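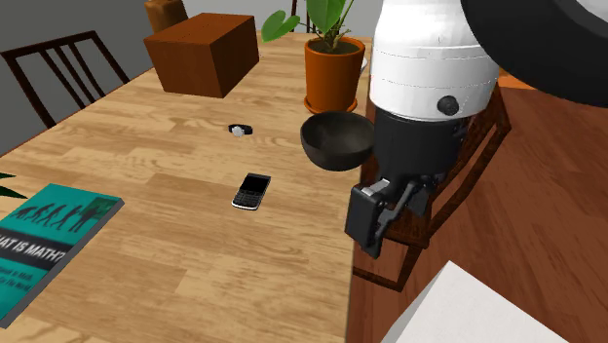
사르다르 오라조프

탁상 물체 집기 과제를 위한 장비 구입 계획
종합설계 프로젝트 보고서, 4월 제출분

목차
1. 계획을 세운 이유
2. 시뮬레이션에서 확인한 것
3. 그리퍼
4. 카메라
5. 책상과 물체
6. 예산
7. 남은 일

1. 계획을 세운 이유

우리 팀의 프로젝트 이름은 Clustotance입니다. 물건이 놓인 책상에서 로봇 팔이 원하는 물건을 하나씩 집어서 옮기는 것이 목표입니다. 로봇 팔은 학과 실험실의 것을 사용할 수 있습니다. 그러나 그리퍼, 카메라, 책상, 물체는 팀이 준비해야 합니다. 지난 학기에 다른 과제를 할 때 우리는 부품을 먼저 주문하고 나중에 치수를 확인했습니다. 그 결과 브래킷이 맞지 않아서 다시 주문했습니다. 이번에는 시뮬레이션을 먼저 하고, 그 결과를 보고 구입 목록을 정하기로 했습니다.

2. 시뮬레이션에서 확인한 것

시뮬레이션 안에 밝은 색 나무 책상을 만들고 그 위에 손목시계, 자판이 있는 휴대전화, 책, 어두운 색 그릇, 갈색 상자, 화분을 놓았습니다. 물체의 모양이 서로 많이 다르기 때문에 장비에 필요한 조건을 찾기에 좋았습니다. 물체의 위치를 바꾸면서 집기 동작을 1,000회 실행하였고, 실패한 경우는 따로 저장하여 팀원이 나누어 보았습니다.

실패는 주로 얇은 물체에서 나왔습니다. 책은 책상에 평평하게 놓이면 손가락이 들어갈 틈이 없습니다. 손목시계는 옆으로 누워 있으면 줄을 잡게 되는 경우가 있고, 그때는 들어 올리는 중에 시계가 돌아갑니다. 휴대전화는 방향을 바르게 계산하면 잘 잡혔습니다. 그릇은 테두리를 잡으면 되지만 화분과 가까이 있을 때 손목 부분이 잎에 닿는 문제가 있었습니다. 화분은 처음부터 집는 대상이 아니고 피해야 하는 물체로 정했습니다.

3. 그리퍼

후보는 Fokach의 평행형 그리퍼와 Marchuk의 평행형 그리퍼입니다. 두 제품은 손가락 두 개가 나란히 움직이는 방식이고, 시뮬레이션에서 사용한 방식과 같습니다. 흡착 방식도 처음에 생각했으나 공기 호스와 펌프가 필요하고 손목시계에는 사용하기 어려워서 제외하였습니다.

Fokach 제품은 가격이 낮습니다. 그 대신 손가락을 교체하려면 본체를 팔에서 분리해야 합니다. Marchuk 제품은 나사만 풀면 손가락을 바꿀 수 있고, 열리는 폭도 더 넓습니다. 우리는 책을 위한 얇은 손가락을 직접 3D 프린터로 출력할 계획이 있습니다. 그래서 교체가 쉬운 Marchuk을 선택하였습니다. 가격 차이는 물체 구입비를 줄여서 맞추었습니다.

주문 전에 팔 끝의 볼트 구멍 간격을 자로 다시 재야 합니다. 도면에 있는 값만 믿지 않기로 했습니다.

4. 카메라

Deltus의 깊이 카메라 2대를 구입합니다. 처음 계획은 한 대였습니다. 한 대를 책상 위쪽에 고정하고 시험하니 팔이 내려올 때 물체가 손목 부분에 가려졌습니다. 팔에 가까운 물체일수록 이 문제가 컸습니다. 두 번째 카메라를 책상의 반대쪽에 두는 설정으로 바꾸었을 때 가려지는 시간이 짧아졌습니다.

케이블은 카메라에 포함된 것이 짧습니다. 연장 케이블을 따로 사야 하고, 길이가 길어지면 연결이 끊어질 수 있다는 말을 판매처에서 들었습니다. 전원이 있는 연장 케이블로 견적을 다시 받았습니다.

5. 책상과 물체

책상은 새로 사지 않고 실험실 창고에 있는 것을 씁니다. 표면이 조금 반사되므로 무광 시트를 붙일 것입니다. 시트는 소모품으로 계산하였습니다.

물체는 팀원이 집에서 가져올 수 있는 것이 많습니다. 책과 휴대전화는 가져오기로 했고, 휴대전화는 더 사용하지 않는 것으로 합니다. 손목시계는 떨어질 때 유리가 깨질 수 있으므로 저렴한 것을 구입합니다. 그릇은 플라스틱 제품을 사고, 화분은 흙이 쏟아지면 장비에 들어갈 위험이 있어서 인조 식물로 대신합니다. 상자는 실험실에 있는 나무 블록을 씁니다.

6. 예산

단위: 천 원

총예산: 2,406
그리퍼와 어댑터 판 (Marchuk): 1,000
예비비: 100
나머지 금액: 카메라 2대, 연장 케이블, 카메라 고정대, 무광 시트, 물체 구입

카메라 견적은 아직 최종이 아니어서 개별 금액을 적지 않았습니다. 견적이 예상보다 높으면 고정대는 알루미늄 프로파일 대신에 실험실의 삼각대를 빌리겠습니다. 예비비는 손가락 재료와 배송비에만 사용합니다. 배송비를 지난 학기에 계산하지 않아서 팀원이 개인 돈을 낸 일이 있었습니다.

구입 순서는 다음과 같습니다.

가. 어댑터 판과 그리퍼. 배송이 가장 오래 걸립니다.
나. 카메라와 케이블. 그리퍼 주문이 승인된 다음에 신청합니다.
다. 시트와 물체. 가까운 가게에서 직접 삽니다.

7. 남은 일

얇은 손가락의 형상이 아직 정해지지 않았습니다. 끝을 더 얇게 하면 책 아래로 들어가지만 힘을 받으면 휘어집니다. 재료를 바꾸어 출력해 보고 결정하겠습니다. 또한 시뮬레이션의 마찰 값이 실제 책상과 얼마나 다른지 모릅니다. 무광 시트를 붙인 후에 측정하고 값을 다시 넣을 예정입니다.

실험실 사용은 토요일 오후로 신청하였고, 그리퍼가 도착하면 첫 번째 시간에는 집기 시험을 하지 않고 장착과 비상 정지만 확인합니다.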